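Frequently asked questions about Akent

What are you collecting, exactly?
Short runs of an arm picking bars out of a metal bin. Each run is saved with the camera view and the arm's joint positions, and the learning system studies them all together. We have 403 runs so far, and we're still going (every Wednesday, if you'd like to follow along!).

Why bars? They seem awfully simple.
They do, don't they? But a bar can lean on a wall, lie flat in a corner or end up pressed against its neighbor, and each of those calls for a different way in with the fingers. We use a few colors so that the person checking the runs can say which bar was the target.
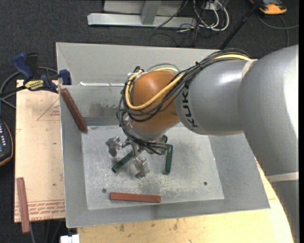

Odette Baudry plans the starting layouts, and she's wonderfully stubborn about them. There are 34 on her list, and she likes the awkward ones best, with bars up against the sides of the bin.

Do you keep the runs that go wrong?
Yes, we do, and we're glad to have them. A missed grab gets marked as a miss and goes in with the rest. We only throw out a run when the recording itself is broken, and that has happened 13 times.

Can I use the examples in my own project?
Please do! Write to the Akent team and tell us a little about what you're building. We'll send over a starter set of 40 runs, along with Odette's layout list.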